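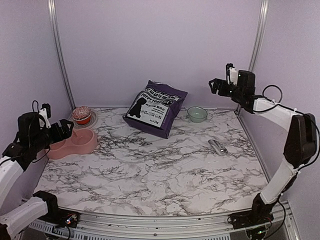
Puppy food in the 2kg bag, with the pink double bowl and a mint-green one.

Puppy supplies wanted at Ikdale

The Ikdale pet pantry is collecting for puppies again through Thu 27 April. Last November's drive brought in 513 bags of food, and 84 of those were for puppies. Most went out within 10 days.

Small bags are easiest for us to hand out. Please leave them sealed, with the date label showing. Bowls can be new or used, single or double, as long as they have no chips or cracks. We have enough leashes for now.

Drop off at the Quezada Street door during regular hours. For a pickup of larger donations, call the front desk.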